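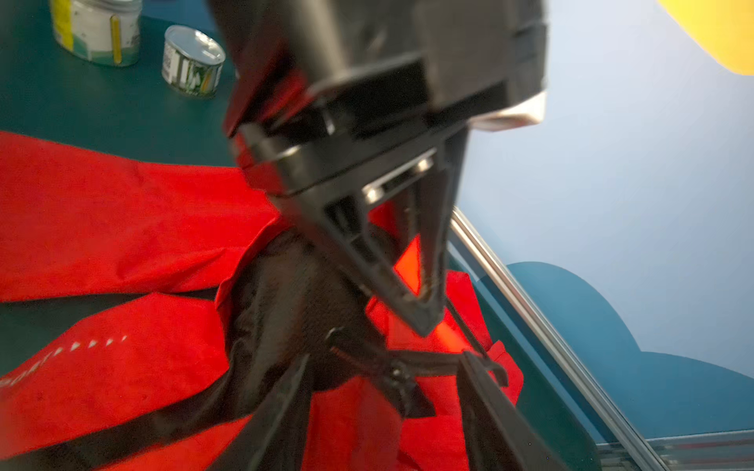
# Fold by structure, not by outline

Most folding instructions sort clothes by outline. Shirts go one way, trousers another, jumpers a third, and each has its own diagram with dotted lines. I think this is the wrong basis. The outline of a garment says little about how it will behave once it is flat and doubled. What matters is where the cloth changes: lining, trim, straps, closures.

A plain cotton tea towel has one layer and one stiffness. It will take a crease anywhere. A brushed red garment with a black inner section has at least two materials joined at a limited number of points, and these slide over each other. If the outer cloth is smoothed first, the inner one gathers into a lump near the middle, and every later fold is made over that lump. The finished packet is thick at the centre, thin at the edges, and will not stack.

## The order of work

The usual advice is to lay the garment down, smooth the face and begin. I would put two operations before that.

1. Find the inner layer and pull it level with the outer one. Hold both at the top edge and draw the lower end away.
2. Find every strap, clip or pull and move it to the side that will finish inside the packet.

Only then should the face be smoothed. The extra work takes 40 seconds on a difficult item and almost none on a simple one. It is recovered later, when the item can be taken from the drawer without dragging its neighbour out by a loose strap.

I tested this over February on the contents of two drawers, using the plastic dividers sold by Sundum, which give compartments 22 cm wide. Folded by outline, up to 12 lined or strapped items would go into a drawer before it caught on the runner above. Folded by structure, the same items went in with space left at the back. The unlined items showed no difference, as one would expect.

## Lifting before laying

A garment dropped on a table keeps the creases it had in the basket, and smoothing by hand moves them to the edge without removing them. Lifting is more effective. Held by the upper edge at two separated points, the cloth is straightened by its own weight, and the lower portions can be set apart on the surface before the rest comes down. With a loose red piece on a dark green mat, the two long lower parts already lie outward, to left and right, while the upper edge is still held. The fold down the middle is then easy to find, and so is any short strap near one of the holding points. The surface helps too: a mat in a contrasting colour shows the edge of the cloth clearly, which a pale bedspread does not do for pale laundry.
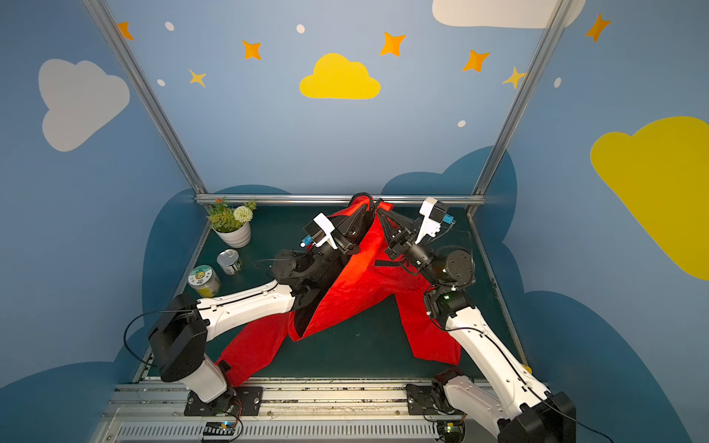
The folding boards sold for domestic use do not address any of this. The Pevberg board, which I used for a year, has hinged panels that produce a rectangle of constant width. It does so reliably. It also folds whatever is on it, including a bunched lining, and it presses a strap into the cloth hard enough to leave a mark. The two holding points matter more than the panels: with a garment gripped at the upper edge on both sides, as the red one is here, tension can be applied across the width, and a board has no means of doing that. The Talukder version adds a clamp, but on one side only, so the cloth pivots.

One objection is that this is too much trouble for ordinary washing. For socks and vests I agree, and I do not fold either. For anything with a lining, a band of trim or a fastening, the trouble is taken in any case. It is taken at the table or it is taken at the drawer, where there is less room to work.

A second objection is that hanging avoids the problem. It does for coats. Heavy lined trousers on a hanger pull at the waist, and the space under a rail is seldom deep enough for them. I have two pairs in an Irano storage box, folded lining first, with the straps inside. They come out with one crease across the knee.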